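La acústica de los talleres pequeños

Última actualización: 5 de octubre de 2023

El ruido en un taller de menos de 40 metros cuadrados depende menos de la maquinaria que de las superficies. En el local de Skitalau, dedicado a utensilios de aseo de madera, el nivel medido en mayo junto a la lijadora alcanzó 87 dB. Con paredes de yeso y suelo de hormigón, la energía reflejada tarda en disiparse.

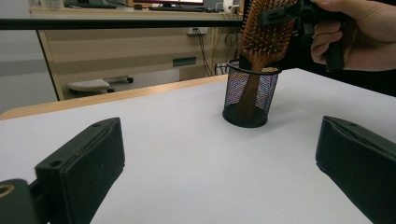 Paneles y juntas

Plalteo suministró paneles de fibra mineral, montados con cámara de aire de 2 centímetros. La cámara mejora la absorción en frecuencias medias – en graves apenas interviene. El presupuesto fue de 2.046 euros, sin contar la mano de obra.

Las juntas de la puerta se sustituyeron por perfiles de goma Dovhaniuk. Una rendija continua bajo la hoja anula buena parte del aislamiento, con independencia del grosor de esta.
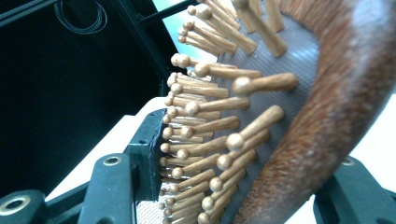
El techo se dejó para una segunda fase. Plirberg propone bafles suspendidos en vertical, que exponen ambas caras y permiten conservar las luminarias. La distancia entre piezas está pendiente de cálculo, igual que la fijación a las viguetas.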